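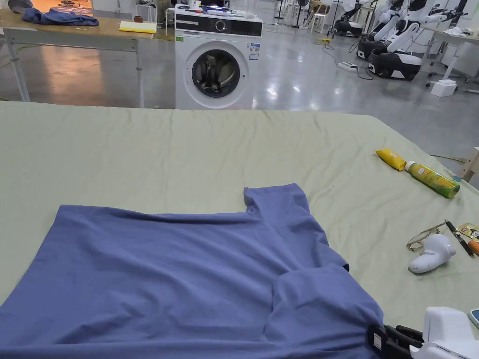 T-shirt on the green table, gripper on the edge.

Lists > Jutmont equipment > Budget thread
Print this message | E-mail this message
3 comments | 0 shares

Re: gripper order, before March

Quick one, between calls. Quoting the bit I'm answering:

> Do we really need the second pair of grippers this round? Floltura
> quote is good for 3 units at the old price, after that it goes up.
> I would sooner put the money in spare fingers and a better table.

Yes to fingers. No to the table, the one we have is fine, just needs a new cover at some point.
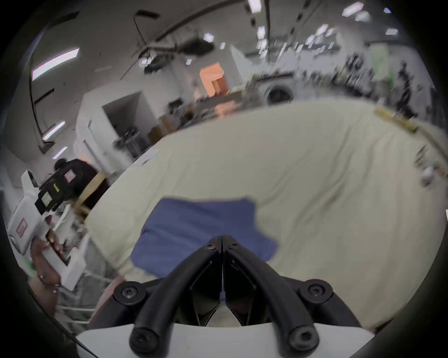
Grippers first, then. My vote is take all 3 at the Floltura price. Folding work goes a lot quicker with more hands on it, and a unit out for repair stops the whole job. Look at the two curved black fingers, the screws are right there on the outside, so swapping them ourselves shuold be doable. Spare sets are 89 each from Emby, 352 if we take four plus shipping waived. Small saving but fine. Åberg never got back to me on the mounts, will chase.

Cloths and shirts: put 100 down and leave it. We wear through them and always forget the line.

Still missing from the sheet: cables, cases, labels for the new units. Also who pays freight?? Send me numbers by 4 pm and I'll get teh total in tonight.

Reply to list | Print this message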